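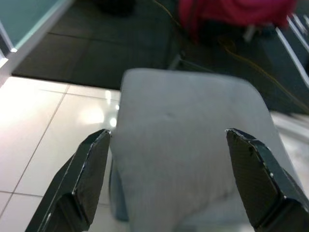 How does a robot learn to tidy a room?

Think about the first time you tied your own shoes. Somebody probably sat down beside you and did it slowly, and then did it again, and then (very patiently, we hope!) did it about a dozen more times while your fingers got in a muddle. You learned from watching and from trying. Robots that learn need something a lot like that, only they need many, many more turns than you did.

At Gridholm, a workshop where people teach robots to help around the house, a turn like this is called an example. An example is one go at one small job, from start to finish. The job might be picking up a pillow, or moving a bag from one place to another, or pushing a chair back where it belongs. While the robot's arms do the job, a computer saves two things at the same time: what the cameras see, and how every joint in the arms is bending. Put those together and you have a sort of diary that says, "When things looked like this, the arms moved like that."

Who moves the arms?

At the beginning, a person does. Bảo Mạch is one of the people who gets to do it, and he says it feels a bit like wearing very long, very slow sleeves. He holds a pair of handles, and when he moves his hands, the robot's arms copy him. When he squeezes, the gripper closes. A gripper is the robot's version of a hand, and the kind Bảo uses has just two fingers, so it works more like a pair of kitchen tongs than like your own hand with its thumb and four fingers.

You try it! Put a sock on a chair and pick it up using only your thumb and one finger. Easy enough. Now try a big pillow, and see how you have to hunt for a good corner to pinch. Bảo has to hunt for a good corner too, and every time he finds one, the robot's diary gets a little bit better.

A learning robot can have more than one camera. One up high sees plenty of the room at once, the way you do when you stand in a doorway. Another can ride near the gripper, where it gets a close look at whatever the fingers are about to touch. The high view helps with finding the chair, and the close view helps with the fiddly last bit.
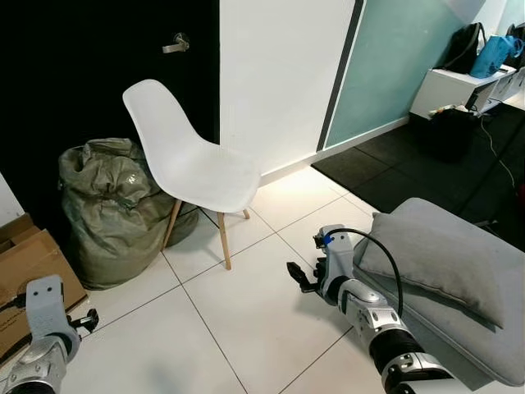

Why can't the robot learn from one really good example?

Because one example only teaches it about one exact moment. If the chair were moved a little to the left the next day, the robot might reach for the empty spot where the chair used to be. It needs to see the same job done with things in lots of different places, so it can work out what stays the same and what changes.

So between turns, people move things about. Hưng Đồng has this job on Wednesday, and she is very good at making a neat room look different. She'll turn a chair sideways, or slide a box over by a few steps, or swap a smooth pillow for a squashy one. Then Bảo picks up the handles again and off they go. On a busy day the two of them can save 46 examples, and after that everyone's arms are rather tired (except the robot's).

What about the mistakes?

Everybody drops things, and that includes people who are steering robots. After each turn, Khang Nông watches the recording and gives it a label. "Good" means the job got done. "Try again" means something slipped or got stuck. Out of one batch of 33 turns, Khang marked 28 as good. The others were kept in a separate folder, for a later lesson on what to do when something goes wrong.

When there are enough good examples, the computer studies all of them, over and over, looking for patterns. For the pillow job, the team is hoping to collect 2,000. Then comes the exciting part, when Bảo puts down the handles and the robot has a go by itself. The first tries are usually slow and wobbly, a bit like your first pair of bunny ears on those shoelaces, and then it's back to the handles for some more examples.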